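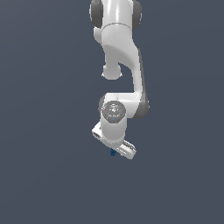
Most of the trouble I've had with arm software in the home workshop has come from the planner believing things about the world that were true last week. It remembers a bench you have since moved, or it has never heard of the shelf. So before anything else, run every new script in a bare scene in the simulator: arm, gripper, plain background, no table, no floor. An arm hanging in blue-grey nothing, with white fingers set at a slant, will show you a wrist that's turned the wrong way far sooner than one surrounded by a lovingly modelled kitchen. Add the furniture afterwards, one piece at a time, like any sensible person moving house.

**Name your frames as if you'll be ill tomorrow.** "frame2_new" is a cry for help. I use plain words: bench_corner, wrist, fingertip. Halima Makori, who inherited my old pick-and-place scripts, has asked me to say that I did not always do this.

**Pick one unit and write it on the wall.** Metres for lengths, radians for angles, and a scrap of masking tape above the monitor saying so. I once asked for a lift of 300 metres. The planner, to its credit, declined.

**Keep the speed down.** I cap every joint at 28 per cent until a script has got through 3 clean runs on the real arm. Put the cap in the config file, where you'll have to go and look for it, and not in the script, where you'll change it at half past ten at night with a biscuit in your other hand.

**Pad your collision shapes.** The tidy mesh that came with the gripper is the gripper on its best day. Mine now has a cable, two zip ties and a blob of hot glue. A fat box round the lot is ugly and has saved me a good jug.

**Check where the tool point is before blaming the camera.** If every grasp misses by the same amount in the same direction, your vision is probably fine and your tool offset is wrong. If the misses go all over the place, look at the vision, or the lighting, or whoever moved the lamp. (Me.)

**Glass and shiny pans.** The depth camera can't cope with either. You can spend a weekend on clever filtering, or you can put a strip of matt tape on the saucepan handle. I've done both, in that order.

**Let the planner fail.** When it can't find a path it should stop and say so. Don't wrap it in a loop that retries for ever. I left one going while I made the tea and came back to a log file bigger than my holiday photos. Three tries, then a message with the start pose and the goal pose in it.

**Save the seed.** Sampling planners roll dice. If you don't note the random seed you'll never see that peculiar elbow-first route again, and you'll want to, if only to show someone.

**Replay before you repair.** Record the joint positions on each run, and play them back in the bare scene when something looks odd. Digby Grimshaw swears by a printed plot of each joint, pinned over the sink at his place in Tolbridge. It does work, though the ink runs.

**Back up the calibration file.** Put the date in the file name and keep the old ones. I have 27 of them going back to February, and the one I needed was the second.

Next time, gripper pads, and what to clean them with. Washing-up liquid is fine. The green scourer isn't.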